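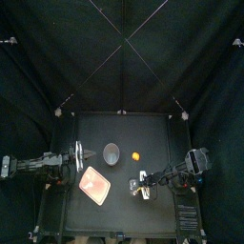
Figure 4. Two-arm cell with a cup and a tray on the tabletop.

Section 4: Your First Table-Clearing Routine

By the time you reach this section, your Lateo cell should be assembled and both arms should have passed the power-on check in Section 3. Now comes the part most people bought the thing for, and we would like you to go into it with fair expectations. Can a machine clear a table yet? Well, it can clear a small one, slowly, with things it has met before, and on a good day it is a real pleasure to watch!

Before you begin

Choose a few light, unbreakable items and keep them well apart from one another. A cup and a tray make a good starting pair. Clear items are harder going, so please save those until the arms are managing the rest.

1. Press Home on the pendant and wait for both arms to stop moving.
2. Stand the cup upright near the center of the tabletop, then lay the tray beside it. The tray may sit at any angle you like.
3. Open the Routines menu, pick Clear Table, and set the speed to 60 percent.
4. Press Start, step back, and keep one hand near the stop button.
5. When the routine ends, save the log before you change anything on the table.

CAUTION: Never reach past the side rails while either arm is powered, even if both have been still for a good long while. A paused arm may start again without a sound.

NOTE: Our tester at the Kamata workshop, Kanako Tsuchiya, ran this routine 329 times in May, and 52 of those runs needed a person to step in, mostly for dropped cups. If yours fumbles now and then, you are in good company, and there's no need to call us over it.

If a grip fails three times in a row, stop the routine, move the item a little closer to the center, and go back to step 1. Should it fail again, see Section 7, Gripper Alignment.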